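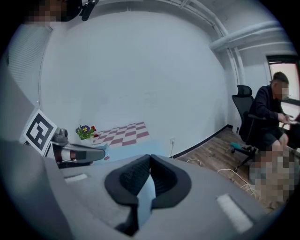 Muthu Panicker asked why a table-setting school needs a room this plain, and whether students would learn more in a real dining room. Our answer is that a plain wall shows a crooked cloth sooner than a patterned one does.

About Semaan

Semaan teaches table laying, cloth folding and the care of household linen. The school was founded by Adoración Valcárcel and runs short courses for hotel staff, caterers and private households. A full course is 40 hours. Groups are limited to 26 students.

The practice room has white walls and white pipework under the ceiling. Maroon and white checks are used in the first exercises: the squares give a fixed grid, and any error in alignment can be read along the rows. A potted plant with flowers serves as the reference point from which distances are taken. 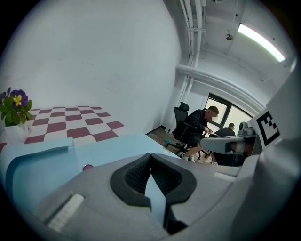 Plain cloths come in the second unit. Students square the cloth to the surface, set the overhang and correct creases by hand. Folding follows in the third unit, storage and stain treatment in the fourth. Each unit closes with a practical check, and a student may repeat it once without charge.

The linen store holds 300 napkins and 200 cloths, supplied by Tonberg and laundered by Utitz. Course dates are sent on request. The next intake is 14 May 2021.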